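Pre-purchase walk-through, motor yacht Simisholm
Yard: Pickering, north shed
September 4, 2020
Boat blocked ashore, covers off, batteries on shore charge. Not a full survey. Buyer wants it before the deposit goes hard.

HULL AND BOTTOM
Bottom paint: OK. Thin at the waterline both sides, normal.
Blisters: none found port. A patch starboard aft of the thruster tunnel, small ones, mark and recheck after she's dried out.
Through-hulls: FAIL on one. Forward head intake seacock frozen open, handle bends before it moves. Replace before launch, no argument.
Anodes: half gone. Change all.
Props: light nick on stbd, dress it.
Rudders: play in port upper bearing, more than I like. Ask yard for a price.

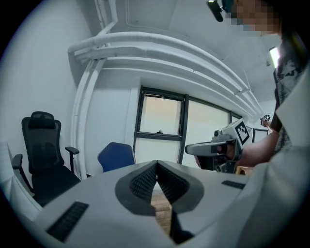 Paperwork next, and the yard office is not much help. Log stops in March and the last oil sample in the file is for one engine only, which one it dosen't say. Registration matches hull number, OK. Insurance survey from previous owner missing two pages. The set-up is white walls and a black mesh office chair with a headrest, good enough for reading invoices, so please get the Nunow folder sent over there and I will go thru it at the next visit. Lien search still open, broker's job.

ENGINE ROOM
Hours: port and stbd meters differ by 18. Fine.
Raw water hoses: stbd is new, port is not. Cracking at the clamp. Replace.
Impellers: no record. Assume due.
Exhaust elbows: weeping port, salt trail down the block. Pull and inspect.
Bilge: clean. Maybe too clean, was just washed. Look again after sea trial.
Bilge pumps: forward and mid OK on float and manual. Aft runs on manual only, float dead.
Fire system: tag out of date. FAIL. Needs certified tech, not the yard.
Fuel shutoffs: both move free. Label the port one.
Genset: started, ran 20 minutes, no load test. Do load test.

ELECTRICAL
Shore cord: scorch on one blade. Bin it and check the inlet behind.
Panel: neat work, nobody's initials on it. Two breakers not labelled.
House bank: 7 years by the date stickers. Budget for new.
Bonding: loose at stbd strut. Tighten and re-test.

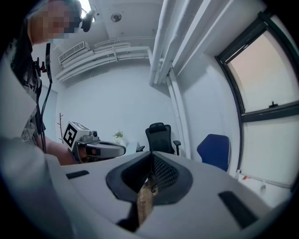 Nav lights: stern light out, could be the bulb, could be the socket. Others OK.
VHF: powers up, no radio check done ashore.
Horn: weak.

DECK AND SAFETY GEAR
Stanchions: OK exept the gate one, stbd side, base moves. Rebed.
Windlass: up OK, down slow. Check the foot switch for water.
Flares: expired.
Life raft: service date past. Canister strap chafed. FAIL till serviced.
Life jackets: enough for berths, one inflator used and not re-armed.
Teak: thin at the caulk lines by the cockpit door. Don't let anyone sand it again.
Hatches: forward one leaks, stain on the headliner under it.

MONEY, ROUGH
Hold back for the seacock, fire system, raft and hose before anything else. Diver not needed. Travel lift to Lultton if the yard can't do the rudder bearing, they quoted 500 for the lift alone, one way.

STILL OPEN
Sea trial, both engines to full rpm
Oil samples, both engines, plus gears
Moisture readings again after drying
Genset under load
Missing survey pages

Do not sign acceptance until the sea trial is done and the FAIL items are priced in writing.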